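Enumik College of Further Study
Workplace Learning and Induction, Unit 5
Course handout: Writing instructions that other people can follow

Purpose of the unit

Students will learn to plan, draft and test a set of written instructions for a task carried out by hand. The unit is assessed by one written piece of 900 words, to be handed in at the Friday seminar. The pass mark is 50. Work handed in without a test record will be returned unmarked.

1. The reader and the task

Instructions are read by a person whose attention is divided. The reader looks at the page, then at the work, then at the page again, and must find the right line each time. Long paragraphs make this harder. Each step should hold one action and should begin with the verb.

Before drafting, the writer should carry out the task in full and note every decision made on the way. Steps that an experienced worker no longer notices are the ones most often left out.
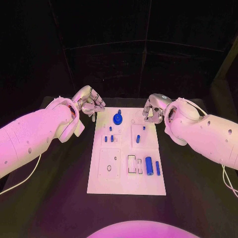

2. Order and grouping

Steps are given in the order in which they are done. A warning comes before the step to which it applies, never after it. Where a task has more than nine steps, it should be divided into stages, each with its own short title.

The Dhanial stock-room guide, given out in the first seminar, is a useful case for study. Its first version ran to 97 steps with no division. Students should compare it with the revised version and mark where the stages now begin. They should also note which steps were joined and whether any of those joins was a mistake.

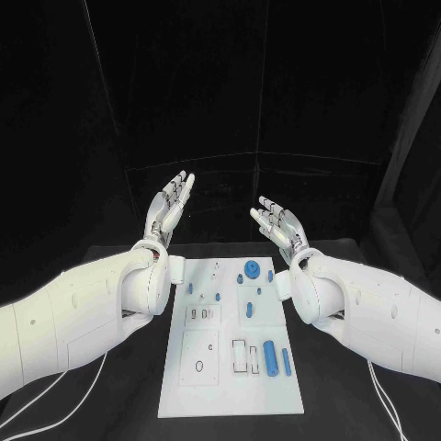

Reading time: 5 minutes

3. Naming of parts

A part must keep the same name throughout. If it is called a peg in the first step, it may not become a pin or a plug in the fourth. A list of names should be drawn up before drafting and kept beside the writer.

Words such as "left" and "top" depend on where the reader stands. The opening lines should state the position from which the work is seen. Students who took the Brutell option last term will have met the same rule in map work.
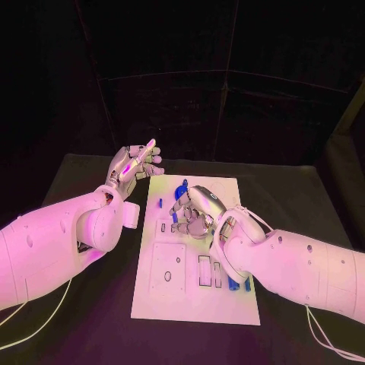 Unit 5, hand positions at the board.

4. Testing the draft

A draft is tested by giving it to a person who has not done the task. The writer sits to one side and does not speak. Every pause, question and wrong turn is written down with the number of the step at which it took place. The draft is then revised and given to a different reader, as the first has now learned the task.

The test record should show the date, the version tested, the points noted and the change made in answer to each. A point that led to no change should be listed with a short reason.

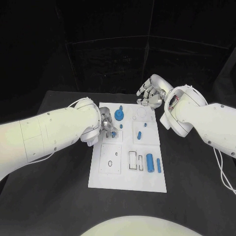

Measures of success must be agreed before the test begins. A reader who finishes quickly may have guessed well, and a slow reader may have been careful. The record should therefore state what counts as a completed step. For a small blue piece held above a slotted plate, as in the illustration, the wording "place the piece" leaves open which slot is meant and how far in it should go. A better step names the slot and describes how the piece should sit when the step is complete.

Preparation for the next seminar

Read the Turnon packing leaflet, sections 1 to 5.
Choose a task of your own that can be done at a table.
Bring a list of names for its parts and a first draft of the opening stage.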